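Why Does Everything Need a Shelf?
From the Kanley Book of Ordinary Things, for readers who have been told to tidy up

Put a bowl on a desk. Now put a book next to it, then a cup, then your other cup. Before long you have run out of desk, and you haven't even started your homework.

The desk has not shrunk. You have used up all its flat bits, and there is a lot of perfectly good air above them doing nothing. A shelf is a way of using the air. 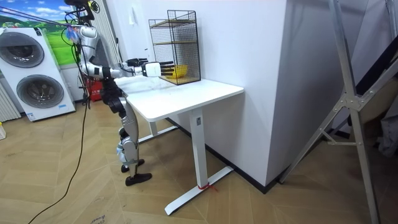
A wire mesh shelf at the back of a white desk.
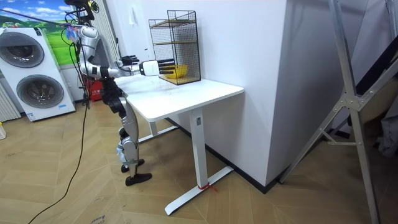
Shelves are very old and very simple. You need something flat, and something to stop the flat thing falling down. People have been improving on this idea for centuries, mostly by making it harder to put together at home.

Why is it full of holes?

Wire mesh is a grid of thin metal wires with gaps in between. It looks as though somebody forgot to finish it, but the gaps are useful. Air can get through, so a damp cup dries more quickly. Dust has fewer places to sit. You can also see what is inside without taking everything out, which is bad news if you were hiding a biscuit.

Holes make the shelf lighter too. It takes much less metal to make a grid than a solid sheet, and the grid is still strong, as each wire is joined to lots of others. Press on one and its neighbours help to hold it up.

Bowls below, feathers above

Heavy things belong on the bottom level. Try this with a cardboard box standing on its end. Put a tin of beans in the bottom and give the box a gentle push. Now tape the tin near the top and push again – gently, and not next to anything your family is fond of. The second box tips much more easily. Scientists would say it has a high centre of gravity. Your family will say something else.

The back of the desk

Push a shelf up against the wall and you keep the front of the desk for your elbows. Our friends at the Himanano Museum of Household Things measured a desk for us. It was 60 centimetres from front to back, and the shelf took up the last 32. That left enough room for a drawing pad, or one cat.

Try it yourself

Find 4 things that live on your desk. Decide which is heaviest, which you use most and which has no business being there. Put the first one low down and the second where you can reach it. The third is probably a sock.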